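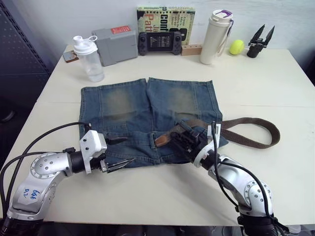

Faded blue denim jeans with a belt threaded through the waist, laid flat on a white work table.

Trinham Publishes Garment Preparation Guide for Clothing Donors and Sorting Rooms

TRINHAM, March. Nirnness, a textile reuse company, has released a revised preparation guide covering denim, belts and mixed-material garments. The guide applies to all items delivered to the company's Trinham sorting room and to its partner site at Clusus. It replaces the earlier single-page instruction sheet.

The revision follows a review of 3,000 garments received at Trinham. Items with a belt left in place took longer to grade than items delivered without one. The main delay was at the waistband, where the belt covers the button, the rivets and the upper seam and has to be drawn out before those parts can be inspected.

Under the new guide, jeans are graded flat on a light-colored surface with the waistband toward the operator and the legs pointing away. Pockets are emptied first. The side seams are then aligned and the front panel is smoothed by hand from the center outward. Worn areas on the upper leg are recorded as fading, thinning or open damage. Fading alone does not lower the grade.

Belts are removed from the buckle end and checked separately. Leather, woven and canvas belts go into separate bins. A belt that combines leather with a fabric band is treated as mixed material and is sent for reuse only, as the two parts cannot be recycled together on the current line.

"Most of the questions we get are about belts," said Muammer Tuncer, sorting room manager at Nirnness. "The old sheet had one sentence on them. The new one has a full page, with a table for widths and a note on stitched tabs."

Shortened jeans are now a separate category. Legs that have been cut or hemmed above the original length are measured along the inseam and stored with shorts when the result is 10 inches or less. Longer pieces stay with full-length denim until the final check. Raw edges are accepted if the fraying does not reach the side seam.

Folding instructions have also changed. Graded jeans are folded once along the center seam and once across the leg, then stacked with the waistbands facing the same way. Stacks are limited to 20 pairs. Stacks of 19 or fewer are held over and completed at the next shift.

"The fold was causing problems in storage because the two sites did it differently," said Recep Güler, who edited the guide. "Clusus was folding in thirds. Both sites now use the same fold and the same shelf depth."

The guide is available in print at both sites. Donors who use the Lu collection bags will find a short version on the inside flap. Questions about bulk deliveries should be directed to the Trinham sorting room before 4 p.m.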